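I'd been promising myself a trip to the Lander open day for years, mostly because my sister keeps asking me when a machine will finally do her laundry, and I was tired of shrugging at her. So on a gray morning I took the 16 bus out to the old Jesness building, paid my 3 dollars for coffee and a bun, and joined the line with everybody else – grandparents, students, a very patient man with twins.

The chores room was at the far end, past the shelf-stocking demo, and I ended up spending most of my visit there.

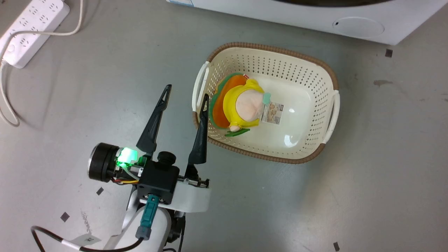
*Words and photo by Shirin Ansari · Wed 1 December*

A plush toy in a laundry basket doesn't sound like much of a challenge, does it? I said so to Yuto Murakami, who was looking after the room, and he laughed and told me to think about what my hands do when I pick one up. I squeeze without planning to, and if I catch the tag or a bit of the collar I simply shift my grip. The arm has two long, tapered black fingers and has to work out the rest. Soft things bend and roll, he said, and a basket rim is just the right height to get in the way.

He was refreshingly frank about the numbers. Out of 183 tries at emptying a basket in his last round of tests, the longest clean run was 6 in a row. Folding is further off, and he wouldn't be drawn on a date, though the team hopes to start on towels in February.

The shop-floor side (the Hartono hall, up the stairs) felt much closer to ready, with boxes all one size and nothing floppy in sight. I'd still go back to the laundry first! My sister will have to keep doing her own for now, and I've told her so.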